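Tritau: Teaching an Arm to Put the Shopping Away
Project report, robotics lab elective, Stotetside

What we wanted to do

Our group picked the groceries task, mostly because two of us hate putting groceries away. The idea was to collect enough examples of a person steering the arm through picking things up that a model could learn to copy it. We named the project Tritau early on and then it was on all the folders, so it stuck.

I was in charge of the recordings, so this part of the report is mine. The model and the training runs are in the second part.

How we recorded

One person drives the arm with the hand controller and another person sits at the laptop, starts and stops each recording and types in a label. We swapped every half hour because your thumb gets really tired (mine did, anyway). An episode starts with the gripper open and ends when the item has been let go in its new place. If the driver drops something we keep going and mark it as a recovery – our first batch was all perfect grabs, and the model trained on it had no clue what to do after a miss.

We used five kinds of items. Boxes and cans were easy. Soft things in plastic were the worst by far, and I ended up spending most of December on those. When you squeeze them they change shape, and the shiny wrapping throws highlights all over the wrist camera view. I liked looking through those episodes the most, though!

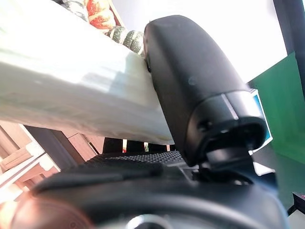 Figure 1. Wrist camera view, plastic-wrapped item against the gripper finger. The dotted strip under it is the grip pad.

You get a lot from a view like that. The finger and the item are big and close, so you can check the contact without guessing. What you lose is everything else, and with a large item a good part of the shelf behind it is just covered up. We thought about adding a second camera off to the side but ran out of time to mount and calibrate it.

What we ended up with

After cleaning we had 1463 episodes. Cleaning meant watching them at double speed and throwing out the ones where the label was wrong or the recording started late. I typed "can" for a whole run of boxes one evening, so sorry to my group for that. We stored everything on the lab drive at Brornberg, with a backup on my own disk.

What I would change

I'd write the labeling rules down before the first session. We had two different ideas of what "placed" meant and had to go back and fix the end points by hand. I'd also move the items around more between episodes – we got lazy and kept putting them back in the same spots. The next group can have our label sheet, it's in the Tritau folder under "labels_final2".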